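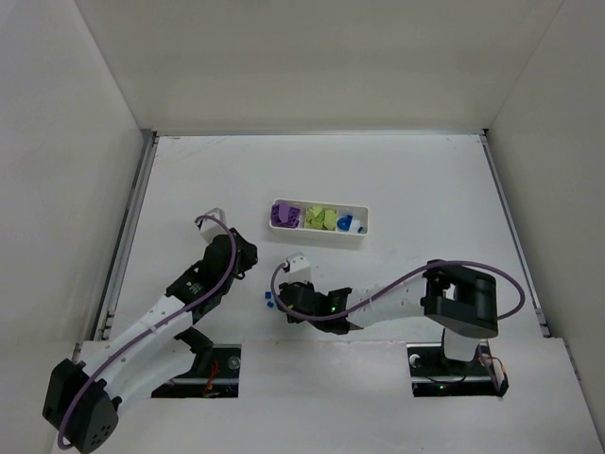 So my three months off work came to an end last week, and I've been meaning to write down how the money side went while it's still fresh. Some of you asked after the last post!

I have transverse myelitis to thank for none of this, by the way — mine is plain old rheumatoid arthritis, which went for both wrists and then my left knee last July. I'd been on the waiting list for the new infusion ever since.
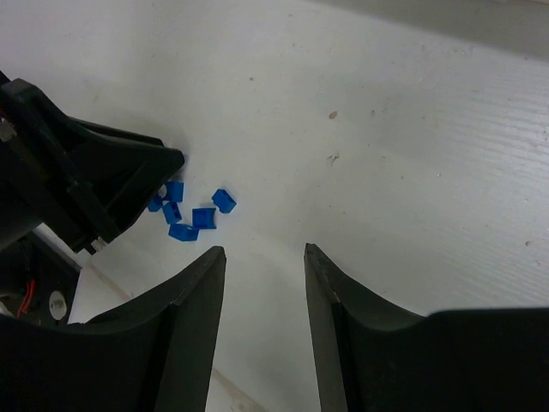
The drug itself is covered. Getting to it isn't. The clinic at Quezada is 112 miles there and back, and I've now done that trip 7 times (my sister-in-law drives, I do the snacks). Add parking, the wrist splints, a decent kettle I can tip with one hand and the weeks on half pay, and we were £3,258 down by the time I sat and added it all up at the kitchen table. 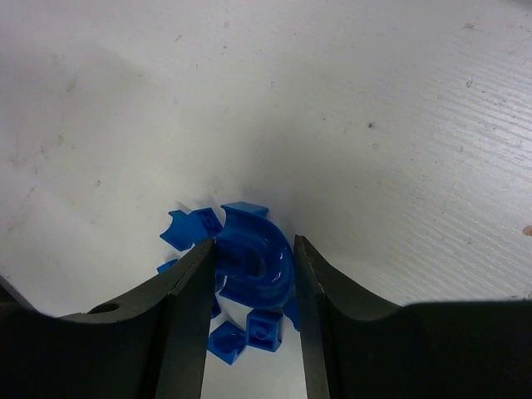
I nearly didn't bother applying to the Bralum hardship fund. The form is long and my hands were bad that week, so I did a page a night with the telly on. They wrote back with a grant of £288, and I cried a bit, mostly from being tired.
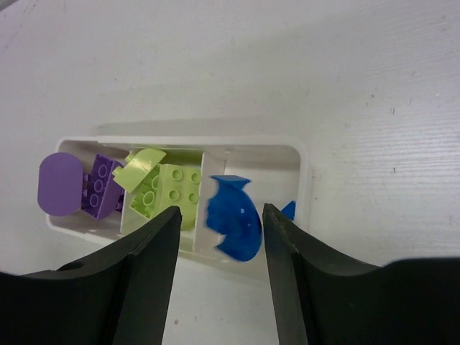
The mornings are getting better, slowly. I can do buttons again but not jars. I'm back at Ultari three days a week, on the phones instead of in the stockroom, and they've found me a chair that goes up and down properly. Next infusion is in a fortnight, so I'll be packing the cheese sandwiches again.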